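Patterned walls. Bring them back. I've sat in 10 waiting rooms this year and every single one was the same tired white, scuffed at chair height, with a clock. Who decided that was calming?

The new Pornard clinic had 400 to spend on paint, and spent it on more white. Meanwhile people pay good money to stay at the Plavus because someone there was brave with a roller. Funny that. 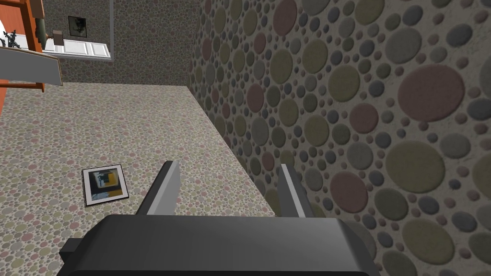

*Big overlapping circles on a tall wall, speckled floor alongside.*

Yes, pattern dates. So does white, it just goes grey while it's doing it. And the resale argument, please. You live there. Paint over it on a Friday if a buyer moans.

Start with one wall. Hallway is best, you're never in it long enough to get sick of it. Go bigger than feels sensible, small repeats look fussy from the stairs. Mine took three coats and I'd do it agian tomorrow.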